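Informe de avance – Pinza de dos dedos para el brazo Teuber
Taller compartido Tindham, periodo hasta el final de enero

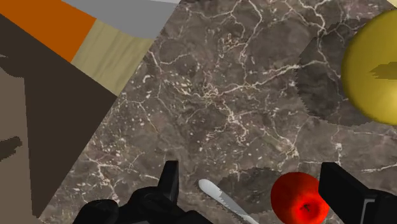

El trabajo de este periodo se ha concentrado en el agarre de objetos bajos sobre encimera, la parte de la solicitud que quedaba más abierta. El brazo se está montando en el banco del fondo del taller y, mientras llegan las últimas piezas, las pruebas de agarre se hacen en simulación con el mismo programa de control que llevará después el equipo físico. La tarea de referencia es recoger una mesa de cocina. En el escenario de mármol oscuro, el cuchillo de mango blanco y la manzana roja quedan en el hueco entre los dos dedos negros de la pinza, y la esfera amarilla está bastante más lejos. Esa disposición nos interesa porque obliga al programa a elegir entre dos objetos muy próximos y de forma muy distinta, uno plano y otro redondo, sin tocar el que no corresponde.

Estado general

El proyecto va con retraso en la parte mecánica y al día en la de programación. La base y el primer tramo del brazo están atornillados al banco. El segundo tramo está montado pero sin cablear. La muñeca sigue en la mesa de trabajo a la espera de un rodamiento que Clukeck nos envió en una medida equivocada. El cambio está pedido y confirmado, sin coste para el proyecto.

Los dedos se imprimieron en el taller. La primera pareja se abrió por la unión de las capas al apretar los tornillos, de modo que se volvió a imprimir con más relleno y con la pieza tumbada. La segunda pareja aguanta el apriete. Falta pegar las almohadillas interiores, para las que tenemos dos tipos de goma y todavía ningún criterio claro.

Simulación

Se han ejecutado 2,000 intentos de agarre repartidos entre las distintas superficies. Los resultados con objetos redondos son buenos y no vamos a dedicarles más tiempo por ahora. Con los cubiertos el resultado es peor. El fallo más repetido es que los dedos cierran por encima del mango sin llegar a tocarlo, y el segundo es que lo empujan hacia un lado al bajar. Hemos corregido el primero ajustando la altura de aproximación. El segundo sigue abierto.

La veta del mármol también dio problemas. El detector que usábamos al principio tomaba algunas vetas claras por bordes de objeto, sobre todo cerca de las hojas metálicas. Se sustituyó por otro que trabaja con la profundidad además del color y el error ha bajado mucho, aunque con sombras de borde duro aparece de vez en cuando. Las sombras del simulador salen escalonadas y no se parecen a las de una lámpara de verdad – hemos decidido no gastar horas en mejorarlas y comprobar el comportamiento directamente en el banco.

Electrónica

La controladora Indulum funciona con 6 ejes en la prueba en vacío. Con carga solo se han probado la base y el hombro. Se instaló la parada de emergencia en el lateral del banco, accesible desde el pasillo, tal como pedía la normativa interna del taller. Queda pendiente cambiar la fuente de alimentación, que se calienta demasiado en sesiones largas. De momento limitamos las pruebas a la franja de la tarde, cuando hay alguien más en la sala.

Gasto

Lo gastado hasta ahora entra en las partidas aprobadas, con una excepción: el filamento. La reimpresión de los dedos y de tres soportes agotó lo previsto para todo el proyecto. Pedimos autorización para pasar a esa partida el sobrante de tornillería. El total no cambia. Las facturas están en la carpeta compartida, incluida la del envío devuelto.

Problemas que conviene conocer

El banco no es nuestro en exclusiva y hay que dejarlo libre cuando otro grupo lo reserva. Desmontar y volver a calibrar el brazo lleva una tarde entera. Hemos acordado con el taller dejar fija la base y retirar solo los tramos superiores, pero aun así habrá que recalibrar cada vez.

La cámara de la muñeca ve poco de los objetos cuando la pinza está muy baja. En simulación los objetos cercanos quedan cortados por el borde inferior de la imagen justo antes del cierre. Estamos probando a inclinarla 7 grados y a guardar la última posición completa del objeto antes de descender.

Próximo periodo

Montar la muñeca en cuanto llegue el rodamiento. Cablear el segundo tramo. Elegir la goma de las almohadillas con una prueba sencilla de tracción. Repetir en el banco la tarea del cuchillo y la manzana, primero con un cuchillo sin filo. Cambiar la fuente de alimentación antes de hacer sesiones largas con carga.

Si el rodamiento se retrasa otra vez, compraremos uno en un proveedor local a cargo de la partida de imprevistos, que sigue intacta.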